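Planning the robot corner, part two: the money

Thu 18 June

So the budget is more or less settled, and I only had to redo the spreadsheet four times. For those who skipped the last post, I'm trying to get a small two-arm bench going in the back room at Prernulberg by August, and I'm doing all the layout work in simulation first. It costs me evenings, but evenings are cheaper than arms!

My first plan was to buy both arms new. I got a quote from Orkunar, looked at it, closed the laptop and went for a walk. Then Tiago Morais (he used to run a packaging line and has opinions on everything with a motor in it) talked me into pricing one arm new and the other secondhand through Bettencourt. That brought the total down by 32 percent, even with the extra cables and a service check on the used one. I'd still like a longer warranty on it – they're offering 11 months, and I'm pushing for more.

The thing I keep going back and forth on is how close together they should be mounted. On one shared corner you save a lot of table, and I can keep the whole front half free for parts and for my elbows. But then you have two arms that can reach each other, and I really don't want to find out what that sounds like.
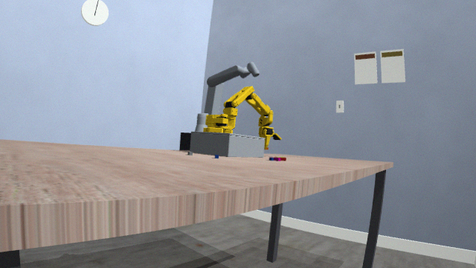

Tiago's answer is to let only one arm work at a time and park the other one up high, out of the way. It's slower, sure, but I'm sorting little blocks, I'm not shipping anything. If I get bored of waiting I can always move the second mount later, provided I drill the extra holes now. Note to self: drill the extra holes now.

The table turned out to be a bigger line than I expected. I'd put down 200 dollars for it, thinking a table is a table, and then I read up on how much a light one can shake when an arm stops short. Preller makes a heavy bench with steel legs that I like a lot, but delivery alone adds 40 dollars and they only bring it as far as the curb. Anyone near me with a strong back and a free afternoon, please write!

Grippers next. I'm going with plain two-finger ones to start. The fancy ones with sensors in the fingertips are lovely and I want them badly, but they'd eat the money I've set aside for spare parts, and I know myself, I will break something in the first week. Same goes for the second emergency stop button, which I had crossed off and have now put back on.

Still open: the power strip, the warranty, and whether the bench will fit through the back door. I'm measuring the door tomorrow.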